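Bin picking: planner refuses most grasps near the walls, but only after I added the cable bundle to the collision model

Posted in Motion Planning > Grasping
Tags: collision-checking, bin-picking, point-cloud

thaweesak_lab

Hi all, long time reader, first time I've gotten stuck badly enough to post.

We do mixed bin picking with a big arm over a metal bin, the usual assortment of junk in it (a fuzzy green ball, blocks, little bits that roll into the corners). Perception is one fixed camera and a segmentation model we trained ourselves, grasp candidates come out of Godari, and the motion planning is the stock sampling planner in Zidero. It all worked okay-ish until October, when I got tired of the cables rubbing on things and decided to model the dress pack properly.

So I wrapped the whole bundle in one fat convex hull, attached it to the wrist link, and reran my saved test set. That's 1000 grasp candidates replayed offline, so nothing is moving and nothing is noisy. Before the change the planner found a path for 405 of them. After the change: 41. Forty-one! Everything it still accepts is near the middle of the bin.
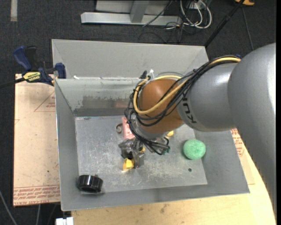
I know the hull is too big. When the wrist is down low the cables swing out to the side and the hull has to cover all of that, plus all the air inside the loop. But if I shrink it, I'm back to pretending the cables aren't there, and I've already replaced one hose this year and would rather not do another.

Things I've tried:

- Longer planning time. Went from 2 seconds to 10, the number moved by almost nothing.
- Turning off collision checks between the hull and the bin only. Count goes way back up, obviously, but then I don't trust any of it.
- Padding set to zero everywhere. Helped a tiny bit.

Is there a normal way to do this? Do people really simulate the cables? I'd love to avoid that, our cycle time is bad enough already.

indow_dave_not_dave

just put more slack in the cables or tie them up tighter. we had the same thing and a couple extra straps fixed it, didnt touch the software at all

pathcost

Tightening the bundle is worth doing but it won't save you from that hull, so let me take the software side.

First thing I'd check is WHY the candidates fail, because "no path found" lumps together two very different problems. Take each failed candidate, solve the IK for the grasp pose itself, and run a single collision check there with no planning at all. If the goal state is already in collision, you can give the planner an hour and it'll never get there. The fact that going from 2 to 10 seconds did nothing makes me pretty sure that's most of your failures. Log the link pair for each one, too. I'd bet on hull vs. bin wall coming up over and over.

Then for the model. One convex hull around a loop of cable is about the worst shape you can pick, since it fills in the hole. What I do is a chain of capsules, six or seven of them, following the bundle from the outer link over the wrist and down toward the tool. Capsules are super cheap to check (cheaper than your hull mesh, probably) so your cycle time shouldn't suffer.

The catch is that the bundle changes shape with the wrist angles. You don't need a real cable sim for that! I jogged our arm through a grid of wrist poses, took a depth scan at each one, fit the capsules, and stored them in a lookup table. At check time I grab the nearest grid pose and use the capsules from there, with some extra padding for the gaps in the grid. Took me most of an afternoon plus a lot of swearing at the scan alignment.

One more: sample your grasps with the flip. If your gripper is symmetric, every candidate has a twin rotated 180 degrees about the approach axis, and the twin puts the cable loop on the other side of the wrist. Near a wall that can be the whole difference. Godari didn't generate the twins by default last time I used it, you had to turn it on in the sampler config. Just watch your wrist joint limits, some of the twins won't be reachable.

thaweesak_lab

Update, 03/12/2025. pathcost, you called it. I ran the goal-only check and of the failures, 297 were hull against bin wall with nothing else touching. The flip option was off in our config, and I had no idea it existed. Turned it on and a good chunk of the near-wall picks came back before I'd even started on the capsules.

Doing the pose grid next. How fine did you go on the last two wrist joints? I started with 30 degree steps and the bundle seems to jump a lot between neighbors when the wrist is bent hard.

pathcost

I used 15 on the bend joint and 30 on the last one. If it still jumps, take the union of the two nearest poses for that region and live with it being a little fat there.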